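Kokimo: frequently asked questions

Last updated 2 March 2023

These answers cover the Kokimo method for two-armed tabletop rearrangement, the simulated task set it was tested on, and the results in the technical report. Questions on licensing are dealt with on the Grurmont downloads page.

General

What is Kokimo?

Kokimo is a training method for a policy that controls two robot arms with hands from head-camera images and joint readings. It learns from demonstrations recorded in simulation. The part that is new is the way the demonstrations are divided: each one is split at the moments when a hand gains or loses contact with an object, and the policy is trained to predict the next contact event as well as the next joint targets.

Why predict contact events at all?

A policy trained on joint targets alone tends to drift during the long stretches in which neither hand is touching anything. Small errors build up there and only show when the hand closes in the wrong place. The contact prediction gives the network a second target that changes slowly and is easy to label in a simulator.

How does this differ from Phelan?

Phelan was our earlier method. It used the same split but trained a separate policy for each segment and switched between them with a hand-written rule. Kokimo uses a single network throughout. The switching rule was the main source of failures in Phelan, mostly because it fired early when an object slipped slightly in the hand.

Is Genside part of Kokimo?

No. Genside is the scene generator. It places the table, the objects and the distractors, and sets materials and lighting. It can be used with any policy.

Tasks and scenes

What does a typical task look like?

The main task family is called "produce and board". A table holds a cloth, a cutting board and several food items. The instruction names one item and one destination, for example "put the roll on the board". The other items must be left where they are. Start positions, table material and floor material are sampled for each episode.
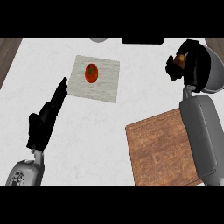 Genside render, marble table variant. The right hand holds a brown item; the tomato is on the cloth and the board is clear.

The black bands at the top and bottom of the camera view are padding. The simulated camera is wider than it is tall and the image encoder takes a square input. We tried cropping to a square instead, but this removed too much of the table on both sides, where the forearms usually are.

Are the arms always visible to the policy?

Not always. Depending on the pose, a forearm may cover part of the board or of an object. We do not remove the arms from the image or make them transparent. Policies trained with transparent arms did better in the simulator and much worse when the arms were put back, so the option was dropped from the released code.

What counts as a distractor?

Any object that is not named in the instruction and is not needed to complete it. Distractors may stand near the far edge of the table, partly out of view. An episode is marked as failed if a distractor is moved by more than the tolerance given in the report, even if the named item reaches its destination.

What is the idle arm meant to do?

It should stay clear of the working arm and of the objects. The demonstrations contain both still and moving idle arms, and we do not penalise movement as such. Contact between the idle hand and any object is logged separately. It was a common fault in early versions, particularly with extended fingers close to the cloth.

Is cloth simulated as a soft body?

Only in the folding tasks. In "produce and board" it is a thin, rigid sheet with a woven texture. This speeds up the simulation, but results from this family should not be read as evidence about handling fabric.

Data and training

How many demonstrations were used?

The full training set has 2723 demonstrations. All were recorded by operators controlling both arms in the simulator. Soledad Salcedo designed the recording procedure and checked the contact labels against the simulator's force log.

Were failed demonstrations kept?

Demonstrations in which an item was dropped and then picked up again were kept. Those that ended without the item at its destination were removed. An earlier release, from July, included both kinds by mistake. If your copy has no file named "outcome.csv", it is that release and should be replaced.

How are contact labels produced?

The simulator reports the force between each hand link and each object at every step. A contact begins when the total force for a hand stays above a threshold for 7 consecutive steps, and ends when it stays below the threshold for the same period. Without the waiting period, a light grasp produces a run of very short segments.

Can I train with fewer demonstrations?

Yes, with a loss in performance. With 200 demonstrations the policy still learns to reach for the named item but often releases it too early. Between these two sizes we have not run enough seeds to give a reliable curve, and the partial curve that appeared in a draft of the report has been withdrawn.

Does the policy use depth?

No. Colour images and joint readings only. Genside can export depth and segmentation masks, and the data loader will read them, but the released weights were trained without either.

Results

How was the method evaluated?

On 506 held-out episodes, generated with seeds that were not used in training. Each method was run once on every episode. Object models were shared with the training set; arrangements, lighting and material combinations were not. A second test with unseen object models is described in the report's appendix.

What is the main finding?

Kokimo completed more episodes than Phelan in every task family. The gain was largest where the hand had to travel a long way while holding an item, and small for short transfers. When the contact target was removed and everything else left unchanged, most of the gain disappeared. We take this as the strongest evidence that the contact target is responsible.

Where does it fail?

Three types of failure account for most of the unsuccessful episodes. The first is release at the edge of the board, so that the item rolls off. The second is a poor first grasp on rounded items, which the policy does not attempt to correct. The third is confusion between items of similar colour when both are partly hidden by a hand. The third type became more frequent on dark tables, and we do not have a satisfactory explanation.

Has it been tested on a physical robot?

Not in this report. All results come from simulation and no claim is made about transfer. Friction values in the simulator were set by hand, and the rounded food items in particular are stiffer than real ones would be.

Why is my success rate lower than the reported one?

Check the control rate first. The released weights expect the rate given in the default configuration, and a mismatch gives slow, hesitant motion with late releases. Next, check that the images are padded and not stretched. Stretched images do not raise an error, but the arms reach too far beyond the target. If both are correct, compare your renderer version with the one in the lock file.

Software

What hardware is needed?

Evaluation runs on one current graphics card. Training from scratch on the full set took us about two days on the machine described in the report. Rendering takes up most of that time if images are generated during training, so we advise exporting them beforehand.

Can I add my own objects to Genside?

Yes. Each object needs a mesh, a collision mesh, a mass and a friction value. Objects with thin handles need a collision mesh made by hand; the automatic one fills the gap and the fingers cannot pass through it.

Can I use a different hand?

The contact target does not depend on the number of fingers, but the action output does. You will need to change the output size, record new demonstrations and set a new force threshold. The released weights cannot be reused for this purpose.

Where should errors be reported?

Use the issue tracker linked from the Grurmont downloads page. Give the episode seed, the configuration file and the renderer version. Reports without a seed usually cannot be reproduced.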